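August 22, 2020

Gripper budget, second pass. The first version of the sheet had the Falter and the Nägeli units on different bases (one with the mounting flange, one without), so I redid it with everything we need to get a gripper on the arm and closing. Falter comes to 1,656 with flange and cable. Nägeli is nearly 3,000 and the flange is extra, price not on the quote. Asked Trurnberg for a combined offer, no answer yet.

We need 2 if the second bench goes ahead. If it doesn't, one unit and a set of spare fingers. I put both cases in the sheet on separate tabs.

Kept going in the simulator in the meantime. Parallel fingers, open, with the red part on the far side of the housing. From directly behind, the body hides part of it, and the fingers overlap it on both sides. That matters for the camera line in the budget. I had us down for a single wrist camera looking along the fingers, and I'm less sure of it now. Added a fixed side camera as an option, price to be filled in.

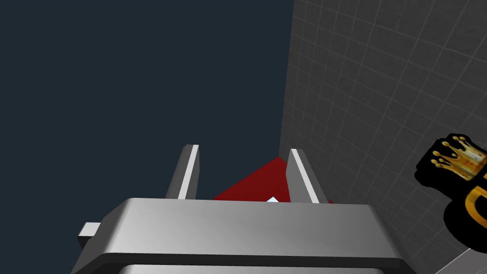
Berkay Akbulut read the sheet over lunch and thinks I'm spending on the wrong end. His view is that the fingers are what we will replace most, so we should take the cheaper body and order blanks we can cut ourselves. He would also leave the side camera out until the arm is on the bench, and he wants the Zomis controller license in the total, as it renews every March and we forgot it last time.

Fair on the license, added. On the blanks I don't know yet. Falter lists them but gives no drawing, and I'm not ordering until I see the hole pattern. Wrote to them.

Lead time on the Falter is 60 days from order. Nägeli says "on request". If we want anything running before the end of the year the order has to be out in September.

To do:
Josefina Quiroga to check whether the old flange fits the Falter body
chase Trurnberg
side camera price
move the finger blanks to their own line
ask about return terms on an unopened unit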